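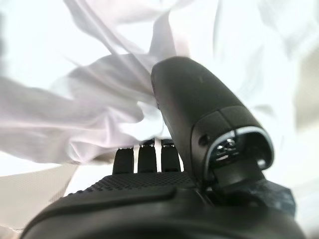 Does a shirt really need to be folded the minute it lands on the bed, one reader asks. Mine sit there until bedtime and I can't see the harm.

It won't hurt the shirt. It does set the creases, and you will be moving the pile when you want to lie down. Our advice for rooms at Rallthorpe is to clear the bed first and fold after.

How do I look after the carpet and the partitions?
Vacuum the carpet once a week. The fabric panels only need a soft brush – please don't use spray cleaner on them. Keep damp towels off the panels too.

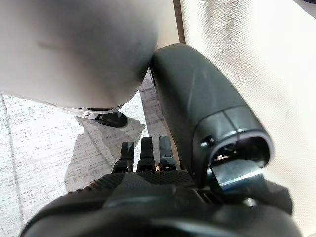
Speckled carpet and beige fabric partition

Where should clothes go while I'm sorting?
In a basket on the floor next to the bed. A small wicker one is enough for a day or two of clothes. If it's piled above the rim, start a second one or do a load. Whites and darks can share the basket, but separate them before washing.

Check the bed for stray items before you pick the basket up. White shirts are easy to miss beside a white quilt.
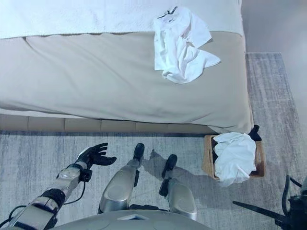 Can I wash the beige bed cover?
Yes, at home or at the laundry counter. Wash it on its own and pull it straight over the corners when it goes back on. Replacement covers cost $50 and take 3 days to arrive.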